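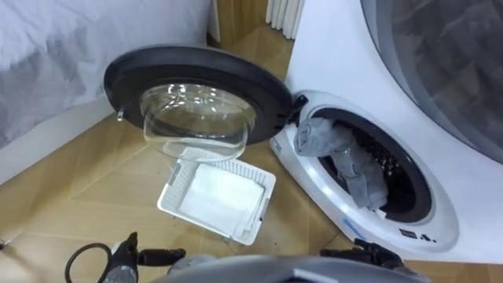 3.2 开篇章节中“初遇”场景的语料与编码

3.2.1 语料来源

本研究所用语料取自Skakilell与Stitero两个连载平台的言情类作品。前者以长篇连载为主,作者须逐章提交,由平台编辑审读后发布;后者允许作者自行上传全文,并将首章设为公开试读。两平台对“言情”的归类标准并不一致:Skakilell将都市、悬疑与家庭题材中含有恋爱主线的作品一并列入,Stitero则要求作者在提交时自行选定唯一类别。为使两部分语料可以比较,本研究不采用平台自带的分类标签,而以作品简介是否明示恋爱关系为入选依据。

经去重并剔除未完成首章的作品后,共得到首章文本3,522篇。翻译作品、同人作品以及由同一作者改写重发的版本不在其内。部分作品在采集期间更换了书名或封面,凡正文未作改动者,仍按原条目保留。

3.2.2 “初遇”的界定

既有研究多将“初遇”理解为男女主人公首次同时出现于同一空间。该定义便于检索,却难以处理两类常见情形。其一,人物先以书信、电话或他人转述的方式相识,见面时读者已掌握双方的大量信息;其二,人物早年相识,开篇所写为久别重逢,叙述者却有意按陌生人相见的方式处理。本研究据此将“初遇”界定为:在叙述顺序上,一方首次成为另一方感知与判断的对象,并由此产生后续情节中可追溯的态度。依照这一定义,主人公在病房外听取他人转述伤者姓名,可以构成初遇;二人在同一车厢内擦肩而未相互留意,则不构成初遇。

叙述视角对该界定的适用有直接影响。第一人称作品中,感知主体较为明确;在双视角交替的作品中,同一事件往往写两遍,编码时以先出现者为准,后出现者另行标记为“复写”。

3.2.3 场所与物件

初遇场所分为公共、职业与居家三类。公共场所包括街道、车站、医院候诊区等;职业场所以双方至少一方正在履行工作职责为条件;居家场所则包括合租住房、邻里共用空间及亲友家中。医院兼具公共与职业属性,若主人公之一为医护人员且正在当值,归入职业类,其余归入公共类。

居家类初遇对冲突的依赖较弱,作者更多借助日常物件提示人物的生活状态。图1所见即属此类物件:滚筒洗衣机的圆门敞开,一件皱起的灰色衣物搭在筒口边缘。此类细节在文本中通常只占一两句,既不推动事件,也不附带评价,但常出现在人物首次对话之前,承担延缓节奏的作用。编码时,凡物件在首章中仅出现一次且未被人物提及,记为“背景物件”;凡在对话中被提及,或在章末再次出现,记为“关联物件”。物件的象征意义不列入编码项目,留待第五节结合具体文本讨论。

3.2.4 编码程序

编码工作依托Ghumman文本标注系统进行。该系统支持多人分别标注同一段落,并在提交前隐藏其他编码者的结果。每篇首章由两名编码者独立阅读,标注内容包括初遇的起止位置、场所类别、感知主体、首次对话的发起方以及物件类型。意见不一致时,由第三名编码者裁定;裁定仍有困难的,记为“存疑”,不进入后续统计。

正式编码前,编码者共同研读试标文本,对操作手册作了3次修订。修订主要涉及重逢情节的处理,以及楔子是否计入首章。最终规定为:楔子与第一章分列者,合并阅读,分别记录;楔子仅含诗句、书信片段或人物简介者,不予编码。

为考察章节末尾的悬念设置,另从语料中抽取77篇作细读。细读样本兼顾两平台及三类场所,每篇附阅读札记,札记篇幅至多100字,仅记录与章末句式、信息保留和视角切换有关的内容。札记文本不参与量化分析。

3.2.5 局限

上述设计存在若干限制。首先,两平台均以首章吸引读者继续阅读,作者在此处的写法可能较后续章节更为集中、更为程式化,所得结果不宜推及全书。其次,以Cliltell为代表的有声平台近来大量改编连载言情作品,改编本往往调整开篇顺序,将初遇提前至片头,本研究未纳入此类文本,因而无法说明媒介转换对初遇写法的影响。再次,作品简介由作者或编辑撰写,其中对恋爱关系的提示程度不一,以此为入选依据,可能遗漏恋爱主线出现较晚的作品。对于上述第三点,后续工作拟以全文检索作为补充,并在扩充语料后重新检验场所分类的适用性。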